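The red table, and getting it back

Jun 20, 2019

I've been promising Reet Šimkus a table post ever since she asked what on earth I wipe the red one down with, so this is for her, and for the two or three other people in Durkumton who apparently bought the same speckled red thing and now can't see a crumb on it either. (Reet, I'm so sorry it took me since January!)

If you're new, the last few galleries were all about the garden shed, which is a completely different kind of mess. This one stays indoors. The table stands right by the sliding door to the kitchen, so everything that comes in from the store lands on it first and then sort of settles there. Milk cartons, wrappers, bags inside other bags. I tell myself I'll get to it after supper and then I don't, and by the end of the week I'm eating with my plate balanced on a corner.

My way of doing it is not clever. Trash goes first, then whatever belongs in the kitchen goes back to the kitchen, then spray and sponge from the far side toward me. I used to start with the spraying and just go around things, and Armelle Boyer (who has a far nicer table than mine) told me that was only moving the dirt into rings. She was right, I had rings.

Click any of them for the bigger size.

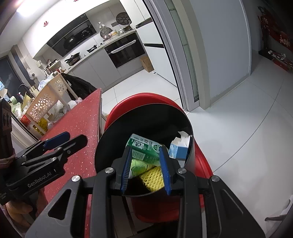

Yellow fruit netting and cartons in the red bin. I never rinse the cartons well enough, I know, I know.
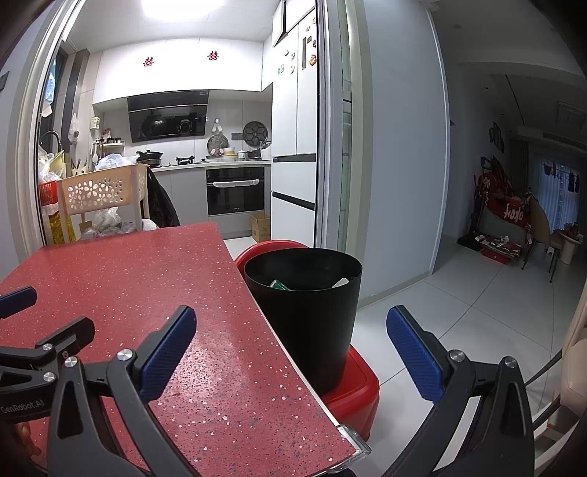

The kitchen end of the table, with the clear guard on the corner and the black bin up on its red stool. Double happiness on the cabinets, still my favorite thing in the whole kitchen!

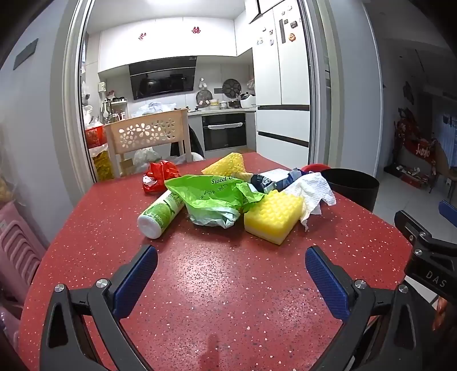

Wrapper, paper towel, bags, spray bottle, and two sponges when one would do.

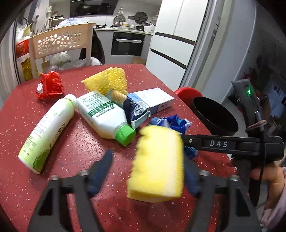

Yellow sponge and a couple of bottles, and all that red.

Now, about products, which is what Reet really wanted to know. I'm not fussy. Anything mild is fine as long as you go easy on it, and I finish with plain warm water or the shine goes cloudy under the lamp. I did try a stone polish from a hardware place in Breltuston and took it back, it smelled like a tire shop and left smears that took me 26 minutes to get off. Yes, I timed it, I was that annoyed.

Sponges I buy in packs of 18 and throw out sooner than I probably need to. They start out for dishes, then get moved down to table duty, then floor, then gone. If you have a system for telling a table sponge from a floor sponge please write to me, because mine is cutting a corner off and I keep forgetting which one the missing corner means.

The corner guards come up every time I post this table. They're the soft clear kind that press on, 4 to a pack, and I put them on after walking my hip into the same corner three times in one week. They do collect gunk along the edge. An old toothbrush gets in there. Ojārs Avotiņš says his peeled off over the winter and he went to glue, but I'd be scared of glue on that surface and I'd sooner buy another pack.

And somebody asked whether the speckles are hard to live with. I love them! They hide everything, which is the good part and also the bad part. I run my palm over the top when I think I'm finished and there's always a patch of something sticky near the edge, usually jam. Then it's back to the sponge.

Next up will be the fridge magnets, once I've sorted the ones that still hold from the ones that slide down the door. If you sent me a magnet from Brivholm last year and didn't sign the card, please own up so I can thank you.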